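Speaker Notes: Gathering Examples in Simulated Homes
Privstead Technical Forum, Session 3
Friday, January 3, 2025

Opening. Thank the hosts and wait for the room to settle. State the subject at once: how the Lunano program gathers examples for a learning system that handles household objects, and what the program has changed since October. The talk is limited to collection. Training results belong to the afternoon session and should be left to that speaker.

State the scope. All material in this talk comes from simulated rooms. An operator guides a simulated arm through a task, and the software records the arm's joint positions, the state of the gripper and the camera views together. One complete attempt, from the starting position to the release of the object, is called an episode. The current set holds 400 episodes. Pause here, as the figure is usually written down.

Explain the division of work. Privstead prepares the rooms and the task list. Chaiyaporn supplies the operators and keeps the session records. Flirer is the review tool in which each episode is accepted, returned or set aside. Questions about licensing of the tool should be referred to the project office.

Describe the room settings. Bedrooms were added in the second round. The earlier rooms were kitchens and offices, where most objects sit on hard, level surfaces. A bed places the object lower than the base of the arm and among bedding, and the operator must plan the approach with greater care. Furniture, wall color and floor are varied between rooms so that the system does not come to depend on any one of them.

Move to the pictures. Allow the audience time to look before speaking.
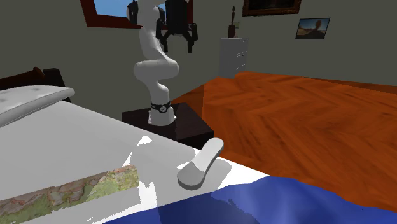
The bedroom setting, with the arm on the side table and the gripper open.

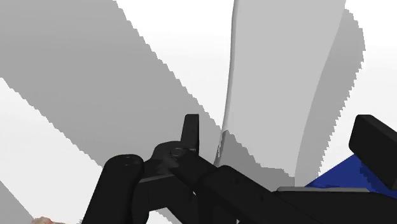
After the pictures, raise the matter of views. A wide view gives the relation between the arm, the furniture and the object. A close view gives the position of the fingers, but it may contain very little else. Both are stored with every episode, including those in which one view is of limited use. At the October review, Chaiyaporn asked whether episodes with a poor close view should be removed before training, and argued that they should stay: an operator who can still finish the task from the wide view has given the system a fair example, and a set made up of perfect views would not prepare it for ordinary conditions. The program adopted this position, with the condition that such episodes carry a label in Flirer.

Rendering faults. Be direct on this point. Some rooms contain surfaces with rough edges or missing texture. Faults of this kind are logged by room and passed to Privstead. An episode is set aside only when the fault affects contact between the gripper and the object. Appearance alone is not sufficient grounds.

Rules for operators. Read these slowly.

Begin every episode from the listed starting position.
Do not correct a failed grasp by resetting the object. End the episode and mark it as failed.
Take a break after 8 episodes in a row.
Record a short note when the approach differs from the task sheet.

Failed episodes are kept. They are stored apart from the accepted set and are used to check the scoring rules. If asked for the share of failures, say that the count is still under review - do not offer an estimate.

Agreement between reviewers. Each batch is read by two reviewers working separately. Where they differ, a third reads the episode and the decision is entered with a reason. The most frequent cause of disagreement has been the release: one reviewer regards the task as complete when the fingers open, the other when the object has come to rest. The written rule now follows the second reading.

Next steps. The next round adds 5 rooms and a revised task list. Soft objects will be included for the first time. Session records will move to a shared format, and older records will be converted by Chaiyaporn before the round opens.

Close by inviting questions. Requests for access to the set should be sent in writing to the Lunano project office.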